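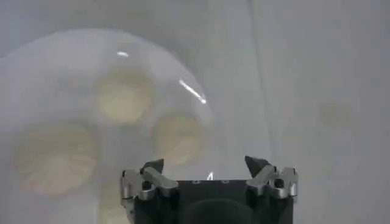 Slide 1. Round light fixture, four lamps.

Speaker notes, Noltley evening class on home lighting, January 2024
Speaker: Nerea Montes

Leave slide 1 up while people sit down. Start when Suleiman closes the door.

Good evening. Tonight is about the light over your head, the one you switch on without looking at it. I'd like you to look at it when you get home.

The fixture on the screen has four lamps in one round, translucent disc. The lamps give a warm cream color against the pale gray behind them. You can also see bright glare marks on the upper part of the disc. Keep those in mind, we come back to glare near the end.

(Ask: who has a round fixture at home? Wait for hands. Ask one person which room it is in.)

Slide 2. Several lamps or one.
A single lamp in the middle of a room throws one hard shadow. If you chop onions with your back to it, the shadow of your head lands on the board. Several lamps in one fixture soften that a little, but they are still close together. For a worktop you want a second light in front of you, under the cabinets if you have them.

Slide 3. Covers.
A clear cover lets the most light through and shows you the lamp. A cloudy one spreads the light and hides the dust until there is a lot of it. Wash covers twice a year. Switch off at the breaker, let everything cool, use lukewarm water and a drop of dish soap, and dry the cover fully before it goes back up.
Saturnino Calvo's hallway in Brollach: he washed the cover and took the new lamps back to the store. (Short pause, people like this one.)

Slide 4. Color.
Warm for the living room and bedroom. Cooler for the laundry and the garage if you prefer it. Try not to mix the two in one fixture — one odd lamp out of four is the first thing a guest will see.
Pass around the two sample lamps from the Soler box. Get both back.

Slide 5. Glare.
Go back to slide 1 for a moment. Point at the long diagonal streak, then the short one near the top. Shiny surfaces do the same thing at home: a glazed tile, a framed print, a TV. Sit where you normally sit and check before you drill any holes.

Questions, 8 minutes. If someone asks about dimmers, say they are covered in May, with Ivars Luik.

Handouts are on the chair by the door, 3 pages each.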